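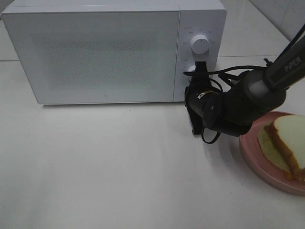

White microwave, door shut. Getting it to stay this white is half of what follows!

I put off cleaning ours for most of the spring, and by June 2021 the inside smelled like old soup every time I warmed up a cup of coffee. So I finally worked out a routine I can live with, and it takes very little scrubbing (I hate scrubbing).

Fill a microwave-safe bowl halfway with water and drop in two thick slices of lemon. I stand a wooden toothpick in the water too, so it doesn't boil over all at once. Run it on high until the window fogs up, then walk away and leave the door closed for a while. Go fold some towels. The steam loosens everything, even the tomato sauce on the ceiling.

Take the bowl out with oven mitts, please - I learned that one the hard way. Then lift out the turntable and wash it in the sink like any other plate. Wipe the walls with a damp cloth, top first, so the drips land on the part you haven't done yet.

For the outside, spray the cloth and never the door, or the cleaner gets into the vents. A little dish soap is plenty. If a greasy film has built up around the handle or buttons, baking soda on a damp sponge takes it right off, just go gently over any printing.

Next up: what I do about the toaster crumbs.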